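Subject: Re: [nakness-textiles] Floral covers, pale objects and color transfer
List: Nakness Household Textiles
Message 2164

> We have a printed floral cover on the worktable, white ground with tan and
> orange in the pattern. Off-white objects get set down on it and left. After
> one January of damp weather a cream piece came up with a faint orange mark
> on the underside. Is this the dye or something on the surface? And should
> the cover be washed hot before it goes back on the table?

Please don't wash it hot yet. A hot wash before you know the source can set a stain that would have come out cold, and it takes away your chance to test the cloth in its present state.

Two separate things can leave an orange mark in these conditions. One is loose dye from the print. The other is residue in the cloth, usually old starch or detergent, which yellows with age and moves when the air is damp. They look much the same on a cream surface.

The rub test settles most cases. Cut two pieces of plain white cotton. Keep one dry and dampen the other with distilled water. Rub each one over an orange area of the print, 33 strokes with light pressure, in a spot that hangs below the table edge. Then do the same over a white area.

Color on the damp cloth from the orange area only: loose dye.
Yellow or brown on the damp cloth from both areas: residue.
Color on the dry cloth: surface pigment that was never bonded well. Washing will remove some of it and the print will get paler.
Nothing on either: look at the object instead.

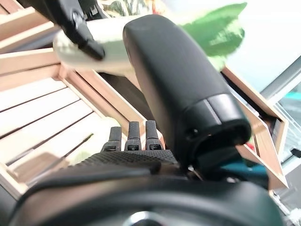

On the length of contact, short handling is rarely the problem. Marks come from pieces that sit in one place with weight on a small area. A rounded or roughly cylindrical piece touches the cloth along a narrow line, so the transfer tends to show as a stripe. A flat base gives a broad, weak mark with a darker rim. If yours is a stripe, check whether it lines up with a motif in the print.

If the result is residue, soak the cover in cold water for 4 hours, change the water, and repeat until it stays clear. I had one from the Trelstead house that needed 9 changes. After that a normal cool wash is fine. Dry it flat and out of direct sun.

If the result is loose dye, a cold rinse will lower the amount but I would not count on it for a cover that stays in use. Put a barrier between the cloth and anything pale. Undyed cotton works and can be washed separately. I tried the Zetside clear sheet for a season and stopped, as it held moisture underneath and the cover smelled of it.

For the mark already on the cream piece, I can't advise without knowing the material. Glazed surfaces usually wipe clean with a damp cloth. Unglazed clay, plaster and bare plastic are all different, and bleach is a bad first step on any of them. Send the material and the size of the mark and someone here will have dealt with it.

One correction to the list notes: the Lloyd sheet on printed cottons gives the rub test with tap water. Ours is hard enough to change the result on older prints. Use distilled.

--
Nakness Household Textiles list
Trim quoted text when replying. Plain text only.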